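Cloudy iced tea, again

koen_maes
Apr 10, 2019
I brew it strong, I add sugar, I put it in the fridge, and two hours later it looks like pond. Tastes fine. My mother-in-law held hers up to the window for a long while and then asked for water. What am I doing wrong?

Boonsong S.
You're chilling it too fast. Leave it on the counter until it's room temperature, then fridge.

gondier_bart
Counter cooling is a superstition. It's your water. Mine was murky for years until I moved 3 miles and got a different water company. Recommend moving.

koen_maes
Moving seems like a lot for tea.

Boonsong S.
Bart, it's not superstition, I've done both with the same water. Fast chill, cloudy. Slow chill, clear. A splash of boiling water will also bring a cloudy batch back, more or less.

gondier_bart
Then you have diluted tea and a warm pitcher. Congratulations.

RianneVdB
Cold brew it overnight and you can both go lie down. Eight bags to two quarts, no squeezing, bags out before breakfast. It comes out clear in his water and in yours. I make it for a crowd every June and the only complaints are about sugar. Whatever you serve from, stand it on a tray with a lip, like the steel one here, because a spigot right over the glass will still find a way to dribble on a white table.

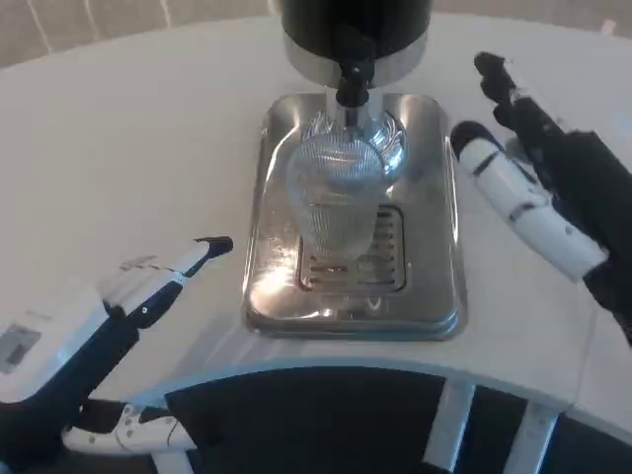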